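Workshop notebook, Tikkanen bench
18 Jul 2023

Carried on with the sourdough rye trials. Starter was fed last thing yesterday with the Grallow wholemeal rye, equal weights flour and water, and left on the shelf by the door. Domed this morning and smelling of apples, a bit sharp underneath. Used it at that point.

Two doughs made, same recipe, only the flour changed. Dough A is Grallow, dough B is the Stindo medium rye that came in June. Water at 71 per cent for both. Salt went in with the flour this time. Last time I held it back and then nearly forgot it, and the crumb tasted flat at one end of the tin where I hadn't worked it through.

A took up the water quickly and was stiff after mixing, like wet mortar. B stayed slack and stuck to everything, including the scraper. I didn't add flour to correct it. If B needs less water I want to see that in the loaf first and change it next time.

Bulk rest was 64 minutes for A. B had 4 minutes more than that, only from the time it took me to scrape down the bowl and find the second cloth. I doubt it matters but it's written down. Both had small holes opening on the surface by the end. B also had a crack along one side, which I put down to the draught.

Into the tins with wet hands, tops smoothed with the back of a spoon. The Illell tin is slightly narrower than the other and the loaf always comes out taller, so don't compare heights between A and B this round. I should have swapped to the matching pair, but one of them still has rust in the corner seam. To do: scrub it, oil it, bake it empty.

Oven as before. High to start, then turned down once the crust had colour. A came out clean from the tin. B caught on the bottom corner and left a piece behind the size of a thumbnail. Core temperature checked with the probe in both and near enough the same, so I don't think B was underbaked. It may be the tin again.

Both wrapped in linen, not to be cut until tomorrow. The end we cut warm in June was gummy and told us very little.

Other notes:
Scale drifted again. Read 3 grams heavy with the empty bowl on after zeroing. Changed the battery and it settled. Dry weights for A were done before the change, B after, so A may be very slightly off.
Caraway is nearly out. Not needed for the plain loaves, but the seeded one can't go ahead without it.
Starter jar washed, fresh label on. Some of the old starter dried on paper as a spare and put in the tin on the top shelf.

Next round: B with less water, same tin for both, one after the other if need be. Keep the salt where it is.

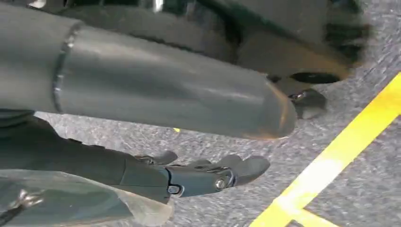

Živko Kolev: I'd leave the water alone and give B a longer rest first. The Stindo is slow to drink, and mine was slack too until I soaked half the flour overnight. Then it held its shape in the tin and the corner stopped sticking.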